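Frequently Asked Questions: Guiding Sessions at Rillura
Last updated 8 Nov 2022

Welcome, and thank you for signing up to help us teach our robots! Most of you have never done anything like this before, so we've gathered the questions that come up most often in our Brustville studio. If yours is missing, Lăcrămioara Lungu at the front desk is always glad to hear from you.

Do I need any experience?

None at all. If you can put away groceries at home, you already know the hard part, and we'll help you with the rest. Your first visit begins with a relaxed practice hour, and whatever you record in that hour is thrown away, so please feel free to be clumsy.

What will I be doing, exactly?

You'll be carrying out ordinary kitchen chores through a robot. Most newcomers start in Rakonero, our simulated kitchen, where you hold a controller in each hand and the two arms on the screen follow you. Later on, if you enjoy it, you can move over to the Olteanu room and guide a real arm by hand, which feels quite different (heavier at the elbow, for one thing) and takes some getting used to all over again.

How long does one demonstration take?

Usually less than a minute once you've found your rhythm. Moving a bottle over a counter is a good early exercise, and we ask for 20 tries at it in a normal session, with a break whenever you'd like one. Please don't hurry. The robot learns from your pace as well as your path, and a nervous, jerky reach will come back to us later as a nervous, jerky robot.

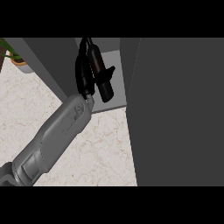 We do ask that you pause very briefly once you have a good grip, before you go anywhere with the thing you're holding. It gives the software a clear moment to mark, and it gives you a chance to breathe, too.

What if I drop something?

Then you drop it! Finish the try if you can, or press the red pedal to throw it out and start fresh. Kaan Oral, who looks after the recordings, would much prefer a few honest fumbles with a good recovery than a perfect run that you restarted 17 times.

Should I always do the chore the same way?

Keep the goal the same and let the rest wander a little. Come in from the left one time and a bit higher the next. We need more than 200 demonstrations of each chore before training begins, and they're far more useful to us when they aren't all copies of each other.

Will I feel dizzy?

A few people do with the headset on. You're welcome to switch to the flat screen at any point, and many of our regulars prefer it anyway.

Can I bring my teenager?

Yes, from age 17 with a signed form. We opened sessions to families in July and they've been a joy to have around.

How do I change my booking?

Reply to your confirmation email, or call the front desk by noon the day before.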